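Call for Participants: Student Disassembly Robotics Project

Tellbridge Technical Institute, Department of Applied Automation

The Department of Applied Automation invites applications from currently enrolled students for the coming term of the Student Disassembly Robotics Project. Eight places are available. The project is open to students in automation, electronics, computer science and mechanical technology who have completed their first year of study. Applicants from other programs may be considered with the written support of an instructor.

About the project

Participants program and test robot arms that take apart and reassemble used desktop computers. Work in the coming term will concentrate on the handling of hard drives, memory modules and cable connectors. Each team is responsible for one part family and prepares its own grasp positions, fixture drawings and test records. The used computers are supplied by Davgate Recycling under an agreement with the Institute, and all storage devices are erased before delivery.

Teams will also prepare an entry for the Jukivard Student Automation Challenge, held each spring. Entry to the challenge is expected of all participants but does not affect the course grade.
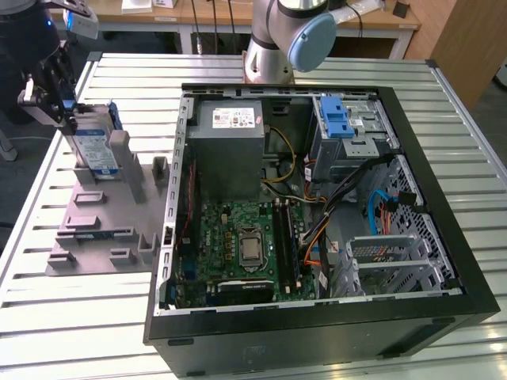

Hard drive handling at the project work table, with the open computer case and the fixture tray.

Duties of participants

Participants are expected to:
Attend one team session and one project meeting each week
Write and maintain robot programs in the shared code library
Design fixture parts and prepare them for printing or machining
Record every test run, including failed runs, in the project log
Present results at the end-of-term review

The total commitment is 70 hours over the term. Sessions are held in the late afternoon, beginning at 4:30 p.m., in Room 616 of the Tsegaye Building. Participants who miss more than two team sessions without notice may be asked to give up their place.

Requirements

Applicants must have passed an introductory programming course in any language. Basic knowledge of computer hardware is required, including the ability to identify and remove common components by hand. Experience with robot arms is welcome but is not necessary. Training on the equipment is given in the first two weeks, and the department's safety test must be passed before a participant may operate a robot.

Credit and support

Students who complete the project receive two elective credits. Each participant may claim up to $150 for approved materials and for travel to the challenge. Receipts must be submitted to the department office before the end of the term. The positions are unpaid, and participation does not constitute employment by the Institute.

How to apply

Applications should include a completed project form, a current transcript and a one-page statement describing the applicant's interest and any relevant coursework. Applicants should indicate which part family they would prefer to work on. Forms are available from the department office on the ground floor of the Tsegaye Building.

Applications are accepted through the end of November. Selected applicants will be invited to a short interview with the teaching staff, and all applicants will be notified of the outcome in writing.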